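How I get a spare room ready for guests in an afternoon

My cousin Shiela Lacson rang at lunchtime one January to say she was two hours away and could she stay the night? I said yes, then remembered the state of the spare room. I've got a lot quicker since then, so this is how I do it now.

Start with the window. Open it wide, even if it's freezing, and leave it for 30 minutes while you get on with everything else. Turn the radiator off first (I always forget, and then I'm heating the street).

Next, clear anything that's only living in there because you've nowhere else to put it. I use one big bag and I don't sort as I go — sorting is how I end up on the floor at four o'clock reading old birthday cards. Shove the bag in your own room and deal with it another day.

Now dust, and go from the top down. Lampshade, picture rail, headboard, then the skirting. I use two cloths, one damp and one dry, and I rinse the damp one far more often than I think I need to. Leave the floor until the very end or you'll be doing it twice!

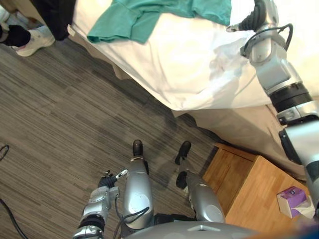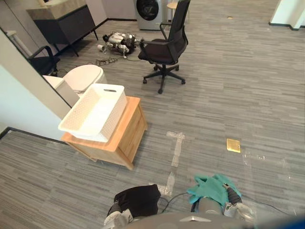
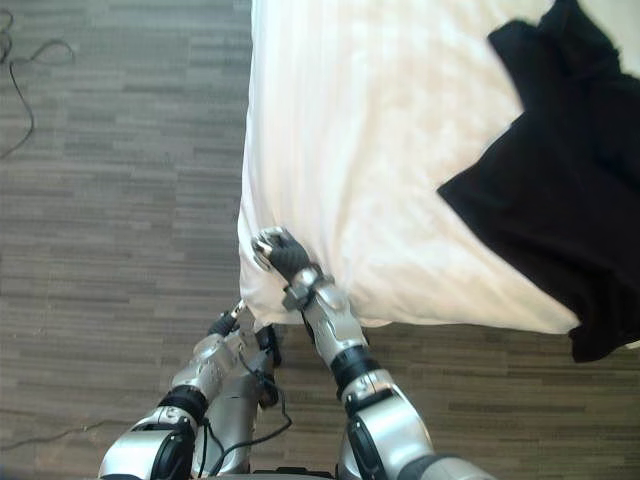

Grey underfoot in all three, with the white bed in the last one.

For the bed, put the bottom sheet on and pull the far corners first. If it's a flat sheet, tuck the foot end, lift the side up onto the mattress to make a triangle, tuck what's hanging, then drop the triangle and tuck that too. My friend Razia Bukhari taught me that one and it does stay put, even with a fidgety sleeper.

Pillows next. Two per person, one firm and one squashy, and a spare blanket folded at the foot.

Then hoover, working backwards towards the door. Go over it once in each direction if you've got carpet, and take the narrow nozzle along the edges.

Last few bits: a glass and a jug of water, a towel on the chair, the wifi password on a scrap of paper and a free plug socket near the bed. Shut the window, put the radiator back on and go and find the biscuits.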